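Plandbridge Automation Forum
Research Methods > Bimanual Picking
Thread: Counting regrasps as failures in the Tirnberg protocol

rszulc
Posted 27 Feb 2024
Our group has completed the first round of trials under the Tirnberg protocol, using two-arm picking of stamped metal parts from a shelf tray. The log holds 1,988 attempts. Under the protocol as written, any attempt in which the fingers open and close a second time is recorded as a failure, even when the part is placed correctly.

We consider this rule too strict for mixed parts. A long flat strip and a narrow frame standing on edge do not present the same problem, and a second grasp is often the sensible choice for the latter.

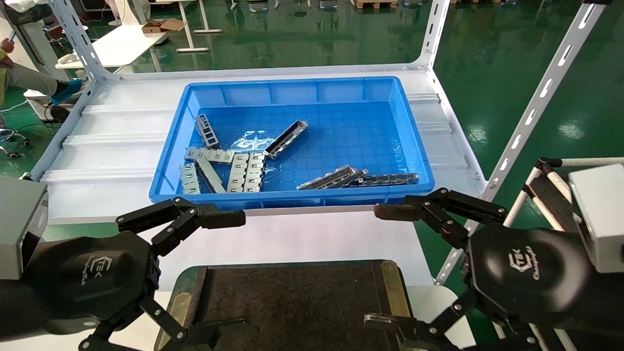 We therefore propose a separate outcome, "placed after regrasp," to be reported beside the first-grasp result. Comments are invited before the revised form is issued in March.
Remigiusz Szulc

fahmy_lab2
I must disagree. The first-grasp figure is the only one that can be compared between sites. Once a second outcome is available, operators will use it for attempts that were plainly poor. We saw this with the Mistley parts set, where two raters reviewed the same 90 clips and differed on 18 of them. All of the disputed clips involved a regrasp.

m.parn
The disagreement between raters is a reason to define the term properly. Does a finger adjustment of a few millimeters count, if contact is never lost? The protocol does not say. I would suggest that a regrasp requires full loss of contact by both fingers of the same hand – anything less is an adjustment and should not be scored.
Mārtiņš Pärn

rszulc
That definition is acceptable to us. We would add a limit of 4 regrasps per attempt, after which the attempt is closed as a failure.

fahmy_lab2
A limit helps, but my objection stands. Please keep first-grasp success as the headline result and place the other figure in the appendix.

toolroom_k
Will handovers between the left and right hands be scored under this rule? Our parts are often passed across before placing.

m.parn
Under my wording, no. A handover should have its own column. I will post a draft of the form in this thread for review.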